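Pens, cups and the white table: keeping a shared desk in working order

Tips page, updated 10th April

Most of the pens in our house used to live at the bottom of bags or down the side of the sofa. We now keep them at one table, in one paper cup, and the rest of this page is what we have learned about looking after them and the surface they sit on. Tariq Malik sent in several of the cleaning notes and Veronica Manole tested the ones for marker.

Sorting what you have

Tip every pen and marker you own onto a sheet of scrap paper. Try each one with a long scribble, then a few slow loops. A ballpoint that skips at first often comes back after half a minute of scribbling, so don't throw it out on the first go. If it still won't write, warm the tip between your fingers and try once more. After that, bin it.

Felt pens are less forgiving. A water-based one can sometimes be revived by standing the nib in a few drops of warm water, capping it and leaving it overnight. It will be paler than it was. Permanent markers that have dried right out are not worth the trouble.

Put refills with the pens they fit. Loose refills in a drawer never get used. A strip of masking tape round the two together is enough.

The cup

A paper cup makes a decent pen holder and costs next to nothing. Its one fault is that it tips over when all the pens lean the same way. Drop a handful of dried beans or clean gravel in the bottom and it will stand up to most knocks. Fold a bit of kitchen paper on top of the filling so that nibs don't get dusty.

Don't reuse a cup that has had milk or juice in it unless you have rinsed and dried it well. Even then the rim goes soft after a while. Hammad Mengal puts one cup inside another, which gives a stiffer wall and lets you change the inner one when it gets inky.

Store ballpoints with the point down. Gel pens like the same. Double-ended markers should lie flat in a tray, or one end will run dry before the other.
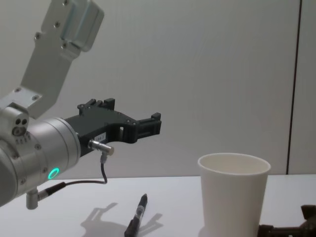
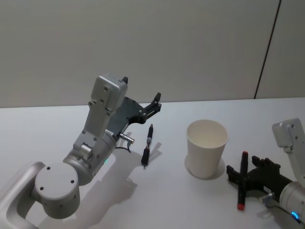

A black pen is easy to find on a white table.

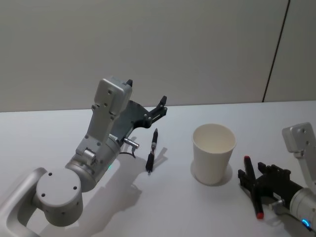
Looking after a white top

White shows everything, and a matt finish holds on to ink more than a shiny one. Wipe it down with a damp cloth and a drop of washing-up liquid, then go over it with a dry cloth. Do this at the end of the day. Ink that has sat for a week takes much more work.

For ballpoint, put a little surgical spirit on cotton wool and dab from the outside of the mark towards the middle. Turn the cotton wool often, or you will spread the ink. Rinse with plain water afterwards. Try it first on the underside or a back corner, as spirit can dull some finishes and will strip others.

For permanent marker, Veronica had the best results with the same spirit, left on the mark for a minute before wiping. The old trick of drawing over the mark with a whiteboard pen and rubbing both off worked on a shiny shelf but left a grey patch on her matt table, so I would leave that one alone.

Avoid scouring powder and the green side of the sponge. They take off the mark and the finish with it, and every later spill will sink into the scratched part.

Where to put the table

Against a plain wall is good, but pull it out by the width of a finger so that paper can't wedge down the back and the wall doesn't get rubbed. If the light comes from one side, sit so that your writing hand doesn't throw its shadow over the page. Right-handed people want the lamp on the left.

Keep cables behind the table legs and out of the way of feet. A loop of string under the top holds them up well enough.

Paper and small bits

We buy paper in packs of 300 sheets and keep only a thin pile out, with the rest in a box underneath. Clips and rubbers go in a jar lid. Scissors hang on a hook.

A reader's question from last time: Aqeel Minhas asked how to get ink out of a shirt cuff. Lay the cuff face down on kitchen paper, dab the back with spirit, move to a clean bit of paper as the ink comes through, and wash as usual. Check that it has gone before you tumble dry it, as heat will set whatever is left.

The May page will cover glue, tape and getting labels off jars.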